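I finished the revision last night at 2 in the morning, and I am writing this instead of sleeping in because apparently my brain now thinks typing is what we do all day.

Some background for anyone new. Back in June I decided to take the messy draft of my second novel (the lighthouse one, formerly the ferry one, don't ask) and go through it from the first page to the last without skipping around. I have never done that before. With the first book I fixed the chapters I liked and sort of waved at the others, and you could tell! So this time I made a rule. One chapter, start to end, then the next one, and no peeking at the fun scenes.

The rule lasted until chapter four. Then I went and rewrote the storm because I was in a bad mood and I wanted to sink something.

After that I got stricter. I set myself a goal of 2000 words of cleaned-up text per sitting, which was way too many. My best day was 2542 and my more typical day was 1570, and some days I moved a comma and ate toast. I kept a little log in the back of my notebook and it's funny to read now. One whole entry just says "Florby???" and I have no memory of writing it.

Florby is the town, by the way. It used to be called Varavness, which I loved, and which every single person in my critique group pronounced a different way. One of them thought it was a medication. I held out for months, and then I did the find-and-replace in one go and felt terrible for an evening. I kept Varavness as the name of the rocks offshore, so it's still in there, it just gets said out loud a lot less.

The biggest change was the sister. In the draft she shows up in chapter nine, says something mean at dinner and leaves. Two of my readers asked for more of her, and I rolled my eyes, and then I wrote her one extra scene on the stairs and it ate the book. She's in 35 scenes now. Thirty-five! I had to cut the entire mailman subplot to make room, and I'm sorry to everyone who liked the mailman (so, my mother).

Things that helped, in case you're in the middle of this yourself:

Reading out loud. I know everyone says it. I put it off for years because I felt silly, and then I caught three people "letting out a breath" on the same page.

Changing the font. I printed the middle section in something ugly and wide, and it read like a stranger's book, so I could be rude about it.

Stopping in the middle of a sentence at night. This one I only half recommend, as I twice came back with no idea how the sentence was supposed to end.

What did not help was buying another notebook. I have a stack of them now and they all have one page filled in.

Next up is the synopsis, which has to fit on a single page and which I would trade for two more full drafts. Then I let it sit for a few weeks, and then it goes out to my readers again — the same brave bunch, if they'll have me. I've got a short story I want to play with in the meantime, set on a night train, with no sisters in it at all.

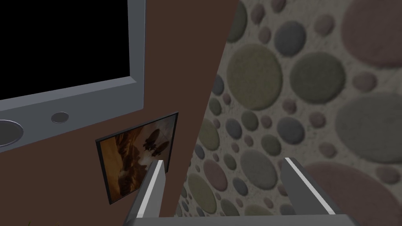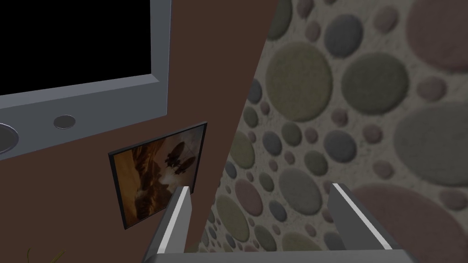 Heydari wrote back to my last post that the synopsis gets easier if you do it from memory, with the manuscript shut in a drawer, and only check the names afterward. I'm going to try that tomorrow morning, before coffee if I can stand it.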